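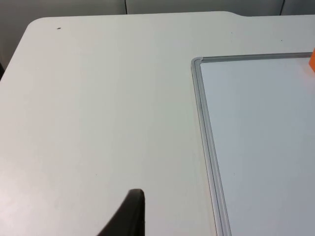 The big white table in our Bisley workroom, with a whiteboard lying on it.

GRERKUVEO OPENS ITS DOORS IN BISLEY WITH A TABLE, A PEN AND A LOT OF WOODEN BLOCKS

Bisley, February – I'm Madhu Chauhan, I run Grerkuveo, and I am very happy to say that our drop-in building room is opening to everyone this month. I've been told a press release should be written as if by somebody else, in a serious voice, but I tried that and it sounded like a letter from the bank. So you've got me.

Grerkuveo is a room where you come and build small things out of blocks. You get a spot at the table, a tray to build on and a pen, and you can stay for a whole session or wander off after ten minutes. Children are welcome and so are grown-ups without any children attached (we had several of those at our try-out evenings and they were the hardest to send home!).

The pen is the bit people ask about. Before you build, you draw a line straight onto your tray – a circle, a wobbly egg, a star if you're feeling brave – and whatever you build has to stand inside it. Big shape, easy game. Small shape, and suddenly everyone at the table is holding their breath. We call this ringing, and it came from Yulan Shao, who used to run the after-school club where I first helped out. She wanted a way to stop towers creeping across the table into each other, and the children liked the drawing so much that it became part of the game.

You can play it on your own, but most people end up swapping trays. You draw the shape, your neighbour builds in it, then they draw one for you and it is always meaner than yours was. There's one house rule, which is that the bottom block mustn't touch the line. The ones on top can lean and twist as much as they dare.

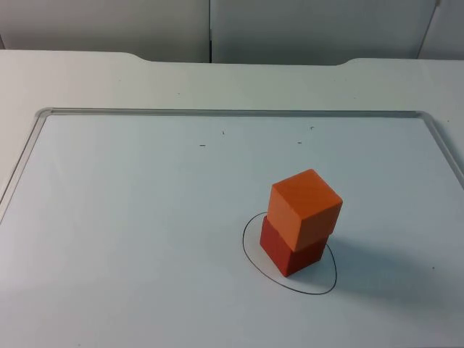
For little ones we start with two blocks and a nice generous ring, and we don't fuss about whether the top one is straight. A slightly turned block is still a tower. If they want a third, they can have a third, and if the whole lot comes down it only has a few inches to fall. Nhung Khương, who leads our under-fives hour, likes to have them name the colours as they go, and she'll happily let a session turn into drawing rings and nothing else if that's how the morning is going.

Older builders get cards. There are 37 in the set so far and each one gives you a task, such as building with your wrong hand, or making a tower whose colours run from dark to light, or copying your neighbour's tower as if you were seeing it in a mirror. Card 12 has caused arguments. I won't spoil it.

The blocks are wooden cubes with a painted finish, and the edges are a bit rounded so they're kind to small hands. We've got almost 1000 of them now, which sounds like plenty until a full table gets going. They were cut and painted for us by Thịnh Tôn at Grodness, who put up with me changing my mind about the orange more times than was fair. I wanted an orange that looked cheerful next to a brick red and he got it in the end. Thank you, Thịnh, and sorry.

We picked plain white for the table, and that took some arguing too. Khoa Lã, my business partner, was all for something warmer and more like a kitchen. We borrowed a few tabletops and tried the blocks on each one, and on white you could find every block at a glance, even the ones that had rolled off into a corner. Khoa has come round to it, though he did get his way on the curtains.

What you pay: £3 for a session, with the under-fives hour at £2. A grown-up looking after a child comes in free and gets their own tray if they want one. Sessions run in the morning and again after school, with a later one at seven in the evening for adults, when we put the kettle on and the music goes up a bit. You don't need to book for the daytime ones. The evening does fill up, so please drop us a line first.

We're also taking bookings from schools, care homes and anybody with a birthday coming. The smaller room at the back, which we've named Văn after Khoa's grandfather, can be hired for private groups, and we'll set the trays out before you arrive. Bring your own cake. We have plates.

If you write for a local paper or a parents' newsletter, do come and have a go before you write anything. I'd much sooner you built something than listened to me talk about it, and I'm happy to show you the cards, the paint samples and the sad box of blocks that didn't come out quite square. Khoa is the one to ask about school visits and prices for groups. For anything else, ask for me.

About Grerkuveo
Grerkuveo is a drop-in building room in Bisley, run by Madhu Chauhan and Khoa Lã. It grew out of a run of try-out evenings held last winter.

Press contact: Madhu Chauhan, Grerkuveo, Bisley. Mornings before ten are best, as I can't hear the phone once a session has started.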